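2020-02-21
Rawan Awad
Filed under: Bench diary / Grippers

Second day with the Tundeck fingers on both arms. The Pivska pair came off last night and is back in its case. Controller settings carried over unchanged, gains included, so whatever differs from yesterday should come from the fingers.

Zeroed both wrists before lunch. Left repeated well. Right needed the offset entered again after a restart, same fault as with the Pivska pair, so I am putting that one down to the controller and have written to Rawashdeh asking for the newer firmware.

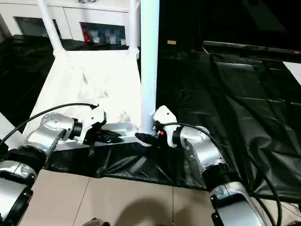

Tundeck closes more slowly than Pivska at the same current limit, and the fingers are stiffer near the tip. For the two-handed work I care more about how close the wrists can get before the planner refuses. With both grippers at the lower rail of the white frame, nearly touching beside the pole, there is little room left for the wrist housings to turn. The planner took 1327 ms to return a path into that pose. The same request from the far side of the pole took 935 ms. I want both numbers again with the Pivska fingers before reading anything into them.

Cable on the left arm still loops high over the forearm. Should be tied down closer to the joint, with slack for a full wrist turn.

Stopped the grip series after 3 runs. Run 2 has no force log, my mistake, recording was off. To repeat tomorrow, then the Drosia camera calibration if the target arrives.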